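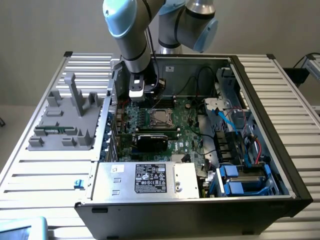 Istow: station access records for the Lovton line

Data card, last revised August 11, 2024

Istow is a table of lifts, ramps, stairs and platform edges at the stations between Lovton and Zastuvdale. It has 3488 rows, one for each thing a passenger has to walk on, roll over or wait for. We started it after finding that the station drawings and the stations had drifted apart over the years, and that the drawings were the tidier of the two.

What's in it

Each row has a station code, a feature type, a width in millimetres, a gradient where there is one, and a condition score from 1 to 7. A score of 7 means we would send a relative down it with luggage. No feature has yet scored 7.

Platform gaps are measured at the second door of a stopped train, with the tape held level. Where the platform curves, there are two readings, and the larger one is the one to believe.

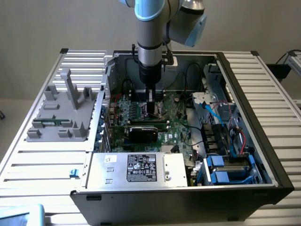

Feature codes name the smallest part that could be replaced without closing the platform. A handrail bracket gets its own row; so does a tread nosing. We borrowed the habit from computer hardware, where the two memory modules sitting in their slots are separate parts from the green motherboard under them, and a fault in one is no reason to bin the lot. Concrete is less obliging, but the principle holds up to the level of a stair flight. Beyond that, see the file called tai_notes.txt, where Tai is the name of our coding scheme and the notes are mostly arguments.

Known problems

Lift widths at Lovton were taken with the doors held open by a suitcase. They may be generous.

Around 356 rows have no gradient. Most are flat surfaces. The rest are ramps surveyed in July, when the level was in for repair and the centre of Zastuvdale was closed for paving.
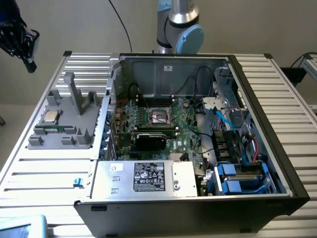

Colour codes on the tactile paving fields follow the old scheme, in which "buff" and "faded yellow" are different values. Treat them as one unless you have a strong feeling about buff.

Using it

The file is plain CSV, with metres for lengths and millimetres for widths and gaps. Please don't use it to plan a trip. Lifts break faster than we can type, and the status column records only what was working when the surveyor walked past.

Corrections are welcome. Include the station code, the row number and how you measured. "It felt steeper" will be read with sympathy and filed under comments.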